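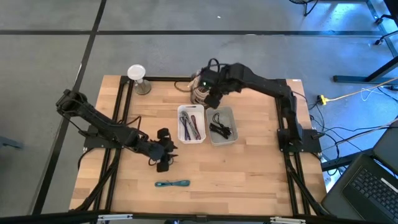

July 2022

Sourdough log, week 2 of the rye thing. Girish brought in a jar of his starter from Stikadstead and it is a monster, went right over the rim on Friday and glued itself to the shelf (sorry Tarun, I did wipe it!). Fed it 1:2:2 this morning with the Tandlow dark rye and it had doubled by lunch.

Loaf A: 1,397 g dough, 9 hours in the fridge. Nice tang, bit tight near the base. Loaf B: 1,844 g, same flour, left out on the side far too long while I was on the phone to Geerts about the late delivery. Spread like a cowpat. Tasted lovely though, and Mohit had three slices with butter so I'm not calling it a failure.

Temperature probe is still reading daft numbers, so ignore the crumb temps in last week's entry. Harsh thinks it's the probe, I think it's the socket.

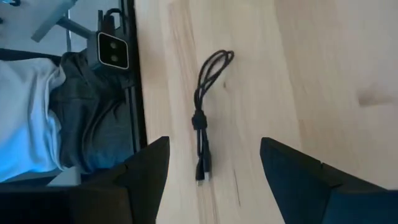
*Black cable, bundled, with the tie on.*

To do: less water in B, try 72% and see. Ask Ankit if he still has the long tin (the Kendex one, with the lid). Scald some of the rye next time? My gran always did and hers kept till the weekend. Also buy more caraway, we're down to dust.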